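3.2 Setting and Materials

The study took place over one winter season in the dining room of a community house in Cimovero, where a shared lunch has been served for longer than most of the people now eating there can remember. We chose it partly for its size and partly, we admit, for its soup. Between 5 and 13 guests sat at each table, and they were free to sit where they liked, to come late, and to get up for more bread whenever the mood took them. We wanted to see how people share food when they are left in peace to do it, and so we kept our own rules as few as we could.

Serving trays matter a good deal in a setting like this one. A tray on the table gives everyone the same place to reach toward, and it quietly sets the order in which people help themselves. Trays of the general type we have in mind are plain, pale, and raised at the rim (Figure 6).
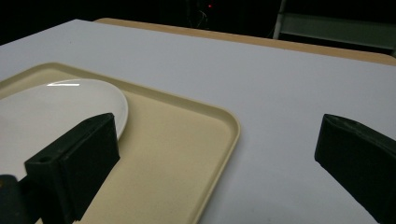
Figure 6. Cream-colored tray with a raised lip and rounded corners, on a white tabletop.

Guests told us in the interviews that they hardly noticed the tray at all, and yet many of them could say exactly who had passed it to them, and whether the passing had been done kindly. One older guest spoke at length about the way her family in the Kolář district used to turn the dish so that the best piece faced the visitor. We heard versions of this story again and again, told with great affection, and it shaped the way we came to read our own notes.

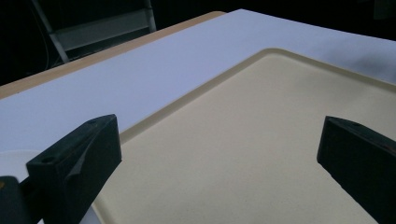

We sorted the field notes into 6 kinds of sharing gesture, starting with the simple offer ("have some of this") and ending with what we came to call the quiet refill, where a neighbor's plate is topped up without a word being said. The quiet refill was hard to catch in the early weeks, when we were still learning where to look, and we went back over the November notes with fresh eyes once we knew what it was. The full set came to 1000 gestures, all of them coded by hand on the Ilirus sheet, a paper form we had used in our earlier work on school lunches.
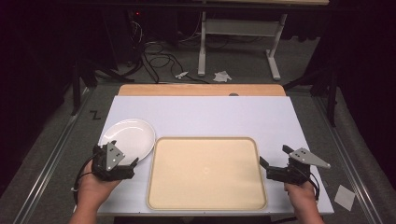
Disagreements between coders were talked through over coffee, and a good many of them came down to whether a gesture had been meant for one person or for the whole table. Where we could not settle the matter, we kept both readings and marked the entry as shared. These entries are treated on their own in Section 4, together with the smaller set of notes from the Conasex lunch club, where guests bring dishes from home and the customs of passing are rather different.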